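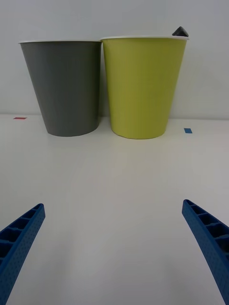

Two paper cups and the blue fingers, Humex open day

1/ Spent my Friday off at the Humex open day in Lorkmont, watching a robot tidy a table. I have a table at home – it gets no such attention.

2/ Tape on the table marks positions. I asked which colour meant what and got a 10 minute answer. 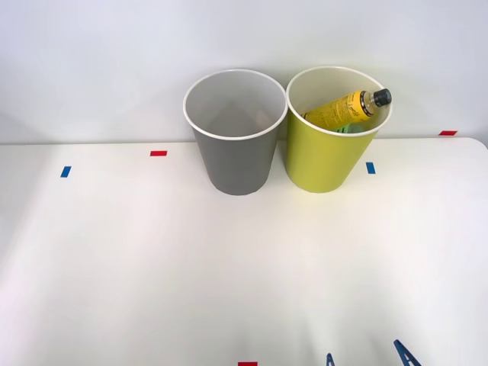

Yellow bottle in the yellow-green cup, grey cup still waiting

3/ The man beside me whispered "go on" to the gripper. So did I, a bit later.

4/ Tea was 4 quid. Back in July for the next one.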